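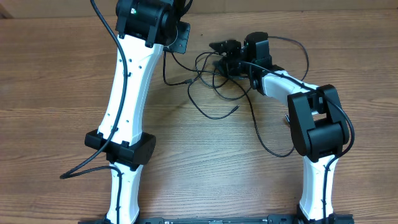
May, the dye bench notebook, continued from the page with the coffee ring

Started the second madder bath before eight this morning, with the windows open and the fan going, and I am writing this up while it climbs because otherwise I will do what I did in the winter and leave it until I can't remember which pot was which. Anyone reading this after me, please forgive the length. I like to have the whole of it down, including the dull parts, and the dull parts are usually what I come looking for later!

What I am trying to settle is the orange problem. Our madder keeps coming out more orange than the brick red on the old sample card from Videtti, and I have been blaming the temperature for so long that I had stopped looking at anything else. Yesterday's bath never went above 150 F, I stood over it with the thermometer like a mother hen, and the skeins still came out the color of canned tomato soup. A very nice tomato soup, I would knit a hat from it, but it doesn't match the card.

So today is about water. The tap water in this building is soft, and madder likes some lime in it. I knew that, I have told other people that, and I have a note in my own handwriting from two notebooks back that says "chalk!!" with a box drawn around it. Well.

The yarn is the Jesholm two-ply, same lot as before, 496 grams dry for the whole batch, weighed on the big scale with the tray zeroed. Split it into small skeins and tied each one in figure eights with cotton, loosely this time. The last lot had white rings where I had pulled the ties tight, and though a couple of people said kind things about the rings and called them a feature, they were a mistake and I would like not to repeat them. Scoured last night with the plain soap, left to cool in the pot with the lid on, rinsed twice. The first rinse was cloudier than I expected from yarn sold as clean, so put that down as a point against skipping the scour, which I have been tempted to do more than once.

Mordant is alum at 10 percent of the weight of the wool, no cream of tartar. I left the tartar out because it pushes madder toward orange too, or so the old Darier booklet claims, and I don't want two culprits in the same pot. Held it just under a simmer for an hour and let it sit overnight. The skeins feel fine, a tiny bit sticky when squeezed, so I may go down to 8 next time and see whether I miss it.

Ground root this time, from the bag at the back of the shelf. The label has faded but it smells right, earthy and a bit like a pencil box. Soaked it in warm water, poured off that first soak into its own jar (the yellows come out early, and I want to keep them for a separate little bath, it seems a shame to waste them), and then started fresh with new water and the chalk stirred in. One flat teaspoon of chalk for the big pot. I know, I know, grams. The small scale has a dead battery and I was already in my apron.

9:15. Bath at 110. Already redder than yesterday's at the same point, I would swear to it, but I also want it to be true, so take that with salt.

9:50. At 135. Turned the skeins. The root powder gets into everything and I should have used the muslin bag, which was hanging on its nail the whole time looking at me. Shaking out the dry skeins is going to be an outdoor job.

10:40. At 155, which is where I meant to hold it. Turned the burner down to the lowest it will go and propped the lid open with the wooden spoon. This burner has two settings, nothing and too much, and I spent a good part of the next hour sliding the pot half off the ring and back again. If we ever have a little money I would put it into a decent hot plate before anything else, even before new drying racks.

12:30. Heat off. Leaving everything in the pot to cool. Pulled the end of one skein out over the lid and rinsed it under the tap to have a look, and it is a proper red, a touch brown, much closer to the card. Wet wool lies about color, so I am not celebrating, but I did do a small dance by the sink.

The jar of yellow soak has gone a lovely peachy shade on a scrap of cotton I dropped in at lunch. Worth a page of its own.

To do:
Battery for the small scale.
Rinse tomorrow and dry in the shade, then compare with the card by the north window, same time of day as last time.
Half skein into an iron dip, very weak, 3 minutes and no longer.
Ask Thomas whether they still sell the root whole, since the last catalog only had powder.
Tape one length of each skein on the facing page for the light test and cover the lower half with foil.
Wash the spoon before somebody makes soup with it.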